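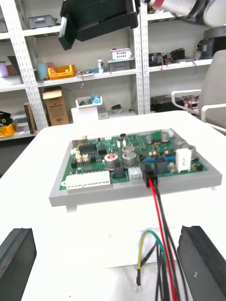
About Fevura

We work on circuit boards. Control boards, power boards, the green ones with everything on them that sit inside a machine until the machine stops. Customers send them, or bring them in by hand wrapped in a towel (please don't, a towel is full of static). We look them over, work out what plugs into what, fit the leads, test, send back.

Small shop, in Usville, Unit 427, second door past the loading bay. The sign still says Pelkonen. That was the old name, radio and TV repair mostly, and the sign is bolted into brick so it stays for now. Same phone number too. If somebody calls and asks for Pelkonen we know what they mean.

What we take in

Boards from heating controls, pumps, ovens, packaging lines, lift doors, greenhouse fans. Old ones welcome. Boards with through-hole parts, boards with surface mount parts, boards with both. Wiring bundles on their own, if the plugs are still on them. If the plugs are gone send a photo first and we'll tell you whether it's worth the postage.

What we don't take: phones, laptops, anything with a swollen battery, anything that has been under sea water. Tube amps we used to do. Not anymore, sorry.

How the work goes

Board comes in, gets a job number, goes on a tray. It stays on that tray the whole way through. Sounds fussy but boards get mixed up very easily, two customers with the same boiler and there you are.

First look is just eyes. Tops of the capacitors, the pins on the big connectors, the underside for burnt patches. Then the connectors one by one. A lot of faults turn out to be a plug that was never all the way home, or a terminal that's been pulled and pushed so many times it has gone slack. That is a cheap job and we charge it as a cheap job.
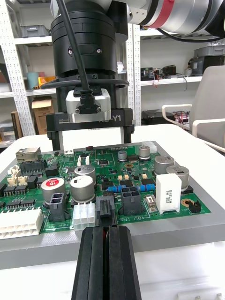
Board on its platform at the white table. Ethernet jack at the back, power connectors along the front.

After that comes the power side. Big capacitors, power resistors, the supply rails. We let everything drain before hands go near it, and if you're poking at your own board at home you should do the same. Unplugged does not mean empty.

Then leads. We make up or repair the wiring that goes with the board if you send it along, and we really wish more people would. A board that works fine on our table and then goes back onto a cracked lead will be back here in July with a angry note. Ring terminals, housings, crimps, sleeves. Colors matched to what you had, even when what you had makes no sense. If your green wire goes where a red one should, tell us and we'll label it instead of changing it, because the next person will be working from your drawings and not from ours.

Last is the fine stuff, the square chips with legs on all four sides. Slow work. The legs are close together and one bridge of solder the width of a hair is enough to stop the whole thing.
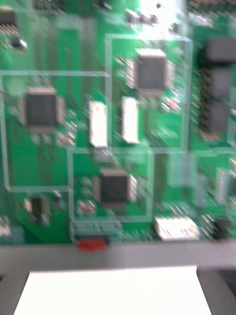

So when you ask why one board took an afternoon and another took nine days, that's usually the answer. Also parts. Some of the older chips have to be hunted down and we won't fit one we can't trace. We'd rather call you and say no.

Every board goes out with a sheet: what we found, what we changed, what we left alone but didn't like the look of. Keep the sheet. If the board comes back to us in three years we'll ask for it, our own copies are good but the basement had a leak once and a few folders never recovered.

Prices

Looking over a board is a flat fee, it comes off the bill if you go ahead. Most bills end up under 201 dollars. Nothing over 900 gets started without a yes from you in writing, email is fine. Shipping back is at cost. We don't charge for bad news.

Sindusach

People ask. Sindusach is our parts cupboard, more or less, it has its own page and its own checkout but the shelves are in the same building. Connectors, housings, terminals, cable by the yard, reclaimed parts that have been tested and say so on the bag. If you order from Sindusach and have a repair with us, put the job number in the comments box and we'll ship it all in one carton.

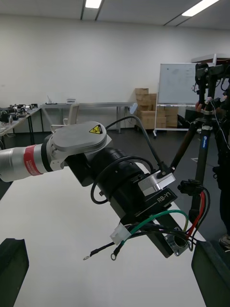
Leads over the table, with the white multi-pin plug and the ring terminals at the ends.

Sending us something

Anti-static bag, then bubble wrap, then a box that's bigger than you think. No loose peanuts please, they get in under the connectors and we spend half the morning with tweezers. Leads coiled, not folded. A note inside with your name, phone, what the machine is and what it was doing when it quit. "Dead" is okay, "clicks twice then dead" is much better. Please dont tape anything directly to the board.

Walk-ins are fine on weekdays, mornings best. Ring the bell twice, the first one often gets lost under the extractor fan. Parking is at the side, the spaces in front belong to the bakery and they do notice.

Page last updated June 5, 2022. Opening hours on the contact page are right, the ones on the map listing are not, we're working on it.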